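Lista de comprobación de seguridad: aulas y zonas comunes
Centro de formación Weltine, planta baja y primera
Revisión de octubre, jueves, de 8:15 a 11:40
Revisa: Anjana Rathnayake. Acompaña: Jirayu Chaiyaporn

Claves: C = conforme; NC = no conforme; OBS = conforme con observación

1. Vías de evacuación

1.1 Puertas de salida sin obstáculos: C
1.2 Ancho libre del pasillo principal, mínimo 90 cm: OBS
Junto a la fotocopiadora hay cajas de papel que dejan el paso muy justo. Se pide llevarlas al almacén.
1.3 Señales visibles desde la puerta de cada aula: C
1.4 Alumbrado de emergencia: NC
La luminaria del rellano no enciende al cortar la línea. Aviso pasado a Bristerska.

2. Extintores

2.1 Acceso libre y altura correcta: C
2.2 Presión en zona verde: C
2.3 Etiqueta de revisión legible: OBS
La del extintor 7 está borrada. Pedir duplicado.

3. Instalación eléctrica

3.1 Cuadro cerrado y rotulado: C
3.2 Prueba del diferencial con el botón de test: C
3.3 Regletas: NC
En el aula 2 hay una regleta conectada a otra. Se retira y se solicita una toma más a Otetti. Ya figuraba en la revisión anterior.
3.4 Enchufes y tapas: OBS
Tapa rajada detrás de la puerta del aula 4. Sin partes accesibles.

4. Suelos y escaleras

4.1 Bandas antideslizantes: NC
Levantadas en los dos primeros peldaños.
4.2 Pasamanos firme: C
4.3 Felpudo de entrada: C

5. Mobiliario y material de aula

5.1 Estanterías fijadas a pared: C
5.2 Sillas sin patas sueltas: OBS
Dos apartadas para reparar.
5.3 Pizarras y borradores: C
Pizarras blancas sin esquinas levantadas. El borrador de parte superior morada sigue en uso.
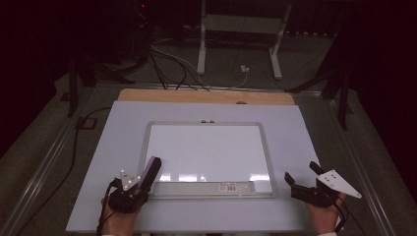

5.4 Productos de limpieza bajo llave: C
Falta la ficha de seguridad del limpiador de pizarras. La envía Entili.

6. Botiquín

6.1 Contenido según listado: OBS
Faltan gasas y el suero está próximo a caducar.
6.2 Teléfonos de urgencia a la vista: C

Pendiente para la próxima visita: 1.4, 3.3 y 4.1. Coste previsto de las tres reparaciones: 1.468 euros, IVA incluido. Parte interno n.º 53.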